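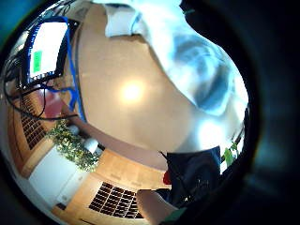 Cable mess behind the desk, where do I even start?

otis_h
Right, I've put this off since October and I've finally run out of excuses. I work from the box room and the leads have got completely out of hand. There's a blue one hanging down past the screen in a big loop, and then a load of black ones next to it that have knitted themselves together. Every time I move my chair I snag something. I don't want to spend a fortune and I'm renting, so no drilling please! What would you do first?

hedvika_k
Unplug the lot. I know you don't want to hear it, but you'll never untangle them while both ends are plugged in. Take a photo of the back of everything first, then pull it all out and lay it on the floor. I did mine on a Sunday with the radio on and found two chargers for phones I haven't owned in years.

otis_h
That's what I was afraid of. I've got work stuff on there and I'm scared of not getting it back together.

hedvika_k
Hence the photo. And a bit of masking tape round each plug with the name on it in biro. Takes ten minutes.

Jannik H
I'd disagree with pulling everything out, sorry Hedvika. If it's all working, leave the power leads where they are and do them one by one. Trace one from the screen down to the wall, strap it to the back of the desk leg, move on to the next. I did a desk 1140 mm wide that way without turning the computer off once.

hedvika_k
And how long did it take you?

Jannik H
Most of an evening. But no panic at the end of it :)

mamo_fan
Hook and loop tape, the sort on a roll. Don't use zip ties, you'll be cutting them off again within a month and you'll nick a cable doing it (ask me how I know). I got the Mamo tray as well, the one that clamps on the edge of the desk, no screws. Mine's the 900 mm one and it swallows a six way extension and all the bricks. There's a 300 mm one too but it's a bit useless unless you've only got a laptop.

Ikhsan P
I had the Mamo and sent it back. The clamps wouldn't grip a thick desktop, and it sagged in the middle once the bricks were in. Measure your desktop before you order, Otis. I ended up with a shoebox with a hole cut in each end, sat on the floor behind the desk. Looks fine, cost nothing.

mamo_fan
Mine's never sagged, and I've had it through two house moves. How thick was your desk??

Ikhsan P
Old kitchen worktop, so thick!

mamo_fan
Well there you go then.

Randi Hovland
Please don't shut power bricks up in a cardboard box. They get warm and they want air round them. Extension lead out in the open, loose leads tidied, job done.

Ikhsan P
Fair point, it's only got the network bits in it now. Should have said.

Jannik H
Going back to the blue one, is that your network cable? If it's looping down that far it's probably just too long. Swap it for a shorter one and half your problem's gone.

otis_h
It is, yes. It came with the flat and it's miles too long, I think it was meant to reach the hall. I'll have a look for a short one.

hedvika_k
Leave yourself some slack if you ever tilt or move the screen though. I cut it too fine on mine and pulled the plug out every time I turned it round to show someone something.

otis_h
OK so the plan is: tape labels, photo, new short cable, roll of the hook and loop stuff, and I'll measure the desk before I go near a tray. Still can't decide between all at once and one by one. Might start with Jannik's way and lose my temper and go over to Hedvika's.

hedvika_k
See you on the floor then! Hoover while you're down there.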